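Lurnska Soft-Finger Gripper Kit: our listing and bench notes

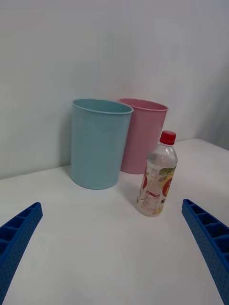 Lurnska sells this kit as a drop-in replacement for the parallel jaws on small tabletop arms, and the brochure says it will sort household recycling "out of the box". We stock it, and we'd be a bit careful with that claim. A clear bottle with a red screw cap, standing upright in front of a pink bin and beside a blue one on a bare white table, is a friendly test. Kitchens don't look like that. Ask any vendor for the same job with a crushed bottle lying on its side.

What's in the box
Two blue lattice fingers
Mounting plate and screws
Wrist camera bracket (camera sold separately)
Trotedora control software, single-seat licence

Rated payload: 500 g
Software licence: renewed every May
Price: $700, spare fingers extra

The payload figure is the maker's. Noboru Maruyama on our bench thinks it's optimistic for anything with a smooth label, and he'd like to see it quoted with the arm moving. The manual runs to 32 pages and spends 2 of them on calibration, which we'd have reversed.

Colour matching for the bins is set up in Trotedora. Pale colours need patience under warm light, and the defaults seem to have been chosen for something brighter.

If you already own the Killasel jaws and mostly lift boxes, keep them. For odd-shaped plastics this is worth a trial. Genji Murakami handles loan units from our Chiba office; ask him for the older firmware as well.

Listing revised 27th November. Returns accepted if the fingers are unmarked.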